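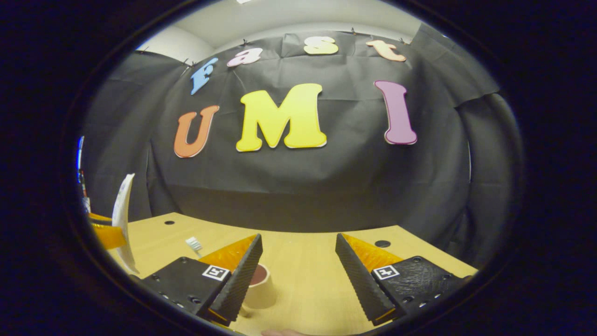
A reader wrote in after the May post to say that caching was the wrong fix for our cold starts, and that I should have looked at the size of the deployment package first. The reader was right, and I have now spent three evenings confirming it.

Home Archive Tags Notes Contact

The service in question is Zalteck, a small document converter I run as a set of functions on Quaye's serverless tier. Cold starts had a median of 3,506 milliseconds. Warm calls came back in under 400. The cache I added in May hid the gap for repeat requests and did nothing for first ones.

Unpacking the bundle showed 19 direct dependencies. Three of them pulled in the same XML parser at different versions, and one shipped its full test fixtures. I pinned the parser, dropped the fixtures at build time and moved the font files to object storage – they are only needed for PDF output, so the other paths no longer pay for them.

Guranier, the build tool, will strip unused modules if asked, but the flag is off by default and ignores anything loaded dynamically. Two of my plugins are loaded that way. I listed them by hand in the config file. Dimotau handles the same case with an annotation in the source, and I prefer that behaviour, but it does not support Quaye's runtime yet.

Memory allocation stays where it was. I want the package change measured by itself before touching anything else. The cache is still switched on for the moment, with a shorter expiry, and the old bundle is tagged in the repo in case I need to roll back.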